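Shop Tips: Pushing Blocks Around for a Living
Collected by Atieno Swai for whoever has the next shift 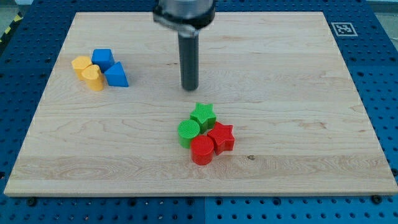 Most of what follows I learned by doing it wrong and then having to throw out the morning's episodes. The task sounds like something you'd give a toddler on a rainy afternoon: move the blocks into groups, move the groups apart, bring them back together. You drive the arm, the recorder writes down what you did, and somewhere down the line a policy tries to imitate you, including your bad habits. Keep that last part in mind.

Before you start

Wipe the board with a dry cloth. Mwende once used furniture polish on it, and for two days every block skated like a hockey puck. The board smelled wonderful.

Leave the marker in the corner alone. If you nudge it, redo the calibration before recording anything else. Don't eyeball it back into position. Your eye is not that good and neither is mine.

Run a finger around the bottom edge of each block and knock off any stringy bits of plastic with a deburring tool. A whisker you can barely feel will make a star pivot when you wanted it to slide.

Pushing

Set the tip low enough to catch the side of a block and high enough to clear the wood. I slip a folded index card under it as a gauge. Kutley sells a proper feeler set for this, and the index card has never needed ordering.

Cylinders roll off the tip if you're even slightly off center. Go slow and make small corrections. The hearts and triangles are easier on a flat side, and I use a point only when I want to turn the thing.

Stars are their own kind of misery. Get the tip into the notch between two points and they'll follow you anywhere. Hit a point head on and you'll be chasing it across the board.

To move a whole cluster, push from behind the middle block. To split one up, come in at the seam between two colors and wiggle. Lift before you travel to the other side of the board, or you will take someone along.

Instructions

Say the instruction first, then move. "Bring the two groups together" is a good one. "Tidy up a bit" is what Nassoro said 9 times in a row, and the labelers would like a word with him.

Vary the wording. If all 200 of your episodes say "push the red star to the green star," we will have a system that understands one sentence, which I could have gotten from a parrot.

Messy ones

Keep recording when you miss. An overshoot followed by a decent recovery is worth more to us than another perfect slide, and some of you are getting suspiciously tidy. What we can't use is the stretch where you let go of the controls to answer a text. Mark it and move on.

Stop at 90 seconds even if you're close. Jenő has a recording in which he spends most of a song trying to square up a cube. It's moving in its way, but it's in the reject folder.

Between episodes

Shuffle by hand, and shuffle properly. People tend to leave blocks in the middle of the board where they're easy to reach. Put some near the far edge. Start with pieces jammed together, then start with them scattered.

Get your sleeves out of view before you press the pedal. Same goes for coffee.

If a block lands on the floor, end the episode, pick it up and check it for dents. We have spares in the Damier tin, but the blues are running low and the printer is booked through March.

End of shift

Park the arm high. Write your episode count on the sheet along with anything odd, even if it seems petty. Kanini's note about a squeak at episode 386 saved us a bearing.

Blocks go back in the tin with the lid on.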